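Trendwood recalls lift brackets on two sewing cabinet models

Cabinet maker Trendwood is recalling the lift brackets on two of its sewing cabinets after reports that the machine platform can drop while it is being raised. The recall covers 1,249 cabinets sold under the names Miltby and Miltby Wide. Both were sold through sewing machine dealers and the company's own web store.

Owners are asked to leave the platform in the lowered position and stop using the lift until the brackets have been replaced. The rest of the cabinet, including the drawers, the fold-out leaf and the thread door, can be used as normal.

The fault is in a steel bracket that joins the gas spring to the underside of the platform. In some cabinets the bracket was bent at too tight an angle during manufacture, and a crack can form along the bend. When that happens the spring comes away on one side and the platform tips toward the front. Trendwood has received 3 reports of a platform dropping. One owner had bruised fingers and one sewing machine was damaged. No other injuries have been reported.

The brackets came from an outside supplier and were fitted over a single production period that ended in November. Cabinets built after that use a thicker bracket with a wider bend and are not affected. Trendwood's other lines, including the Pruslow cutting table and the Pruslow folding station, use a different lift and are not part of the recall.
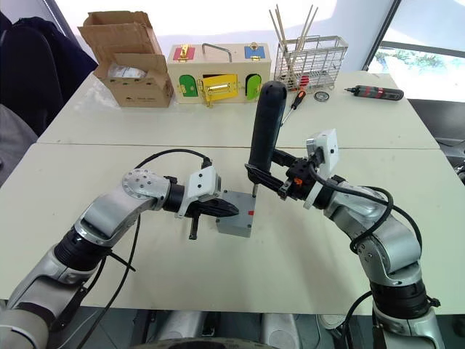
To find out whether a cabinet is included, owners should look for the white label inside the left-hand door. The model name is on the top line and the batch code is below it. Affected batches start with the letters MB or MW. Cabinets with a round green sticker next to the label have already been checked and need no further work.

Trendwood is offering a free repair kit with two replacement brackets, eight bolts and a hex key. The company says the job takes less than half an hour and can be done without taking the cabinet apart, though the sewing machine has to be lifted out first. Both brackets should be changed, even if only one shows any sign of wear. Owners who would prefer not to do the work themselves can ask for a dealer visit at no charge. The wait for a visit is longer than for the kit, and in rural areas it may be several weeks.

Kits have already gone out to 632 owners who registered their cabinets for the warranty. They do not need to contact the company unless the kit fails to arrive or parts are missing. The remaining owners are harder to reach. Many bought at shows or from smaller shops that did not keep customer addresses, and the company has asked dealers to put a notice near the register.

Magalhães, the dealer chain that sold most of the Miltby Wide cabinets, has set up a recall desk in each of its stores. Customers can pick up a kit there without a receipt as long as they bring the batch code or a clear photo of the label. The chain will also fit the brackets for customers who bring in the platform, but it is not able to take whole cabinets. Its stores have pulled the affected stock from the sales floor, and floor models are being repaired before they go back on display.

Secondhand buyers are covered on the same terms as first owners. Trendwood is asking anyone who has sold or given away a Miltby cabinet to pass the notice along. Sewing guilds and schools with several cabinets can order kits together on one form - the batch code for each cabinet is still needed.

The company is not offering refunds as part of the recall, except in cases where the platform itself has been damaged and cannot be repaired. Owners in that position should send photos of the underside of the platform along with the batch code. Claims for damaged sewing machines are being handled separately and should include the make, model and an estimate from a repair shop.

Old brackets should not be kept as spares or used in other furniture. They can be placed in household metal recycling once the new parts are fitted.

Kits can be ordered through the recall page on the Trendwood website or by phone from 8 a.m. There is no closing date for requests.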